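19 February 2018

The table again

I have promised to myself that I will write here also on the days when not much happens, so here is one of them. The whole day was the big table in the office.

It started because Friederike Voß telephoned at breakfast and asked for the paper from Ladier, the one with the stamp on it. I said I would send it in ten minutes. After one hour I had still not found it, and I had to phone back and tell her this, and I was ashamed. She was kind. She said her own desk in Unden is no better, but I have seen her desk and it is not true.

So I decided to do the table properly, from the window side to the door side, and not to stop for the post. Till Heitmann came by with the keys and looked at it and said, "Start with the box." Everybody says start with the box. The box is the difficult one. It came with me when we moved from Lins, and since then I have only put things on top of it. It is a good strong cardboard box and it has become a kind of shelf, and behind it there is a second pile which I prefer not to think about.

I did not start with the box. I started at the front, where the small things are. I made myself a rule that I may touch each thing once and then I must decide. The rule held for the pens. With the remote control for the air conditioning it was already broken, because in February I do not need it and in summer I look for it every afternoon. Where does one keep such a thing? My wife says in a drawer with a label. I put it back where it was.
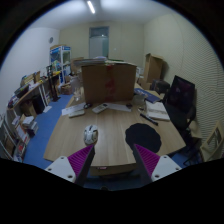
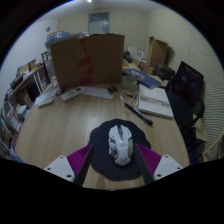

Page last changed: 19 February 2018, 21:43

The mouse pad with the wavy edge I keep, although Jörg Stüber laughs about it. He says it looks like something to put under a cake. The white mouse lies well on it and my hand is used to it. There is also the small black mouse, and I know very well that one person does not need two mice on one table. But the black one I take with me when I travel to Stitmont, and if I put it in the bag now, I will believe on the morning of the journey that it is lost.

The blue one at the far side took me the longest time. I only wanted to move it nearer to the wall, then I opened it, and then it was half past eleven. I think this is the real reason why my tidying goes so slowly. It is not the amount of things, it is that so many of them can be read.

The white stack beside it I went through from top to bottom. There were notes from the talk with Hartmut Meinecke, written so small that I had to take off my glasses, and a shopping list, and three letters which I should have answered before Christmas. I answered one. The second needs a number which only Eckhard Strobel has, and he is away until April, so it went back on the stack with a pencil cross in the corner. The third I will write tomorrow. It is an invoice question over 900 euros, and for such a letter I like to have a fresh head.

After lunch I did go to the box, a little. I took away the papers from the top, one handful at a time, and laid them on the chair. The Ladier paper was in the second handful! It was folded in the middle and had somebody's telephone number on the back side, in my writing but without a name. I sent a copy to Friederike at once and she answered with one word, "Finally". I hope it was meant friendly. In a foreign language I am never sure with one word.

Then I had to put the handfuls somewhere, because I also wanted to sit down. They are on the box again. They are in a better order than before, the newest ones at the front, and I have written on a slip what is in each pile. Inside the box I have not looked. I gave it 30 minutes in my plan and the minutes went away with the telephone.

For tomorrow: the third letter, a new marker (the black one makes a grey line now), ask Till if he wants the glass jar for his screws, and look for a drawer for the remote control. Also the cable which always makes a loop on the desk, I would like to have it behind the table, but for this the table must be pulled from the wall and I cannot do it alone with my back.

It rained until the evening. Soup from yesterday, and to bed early.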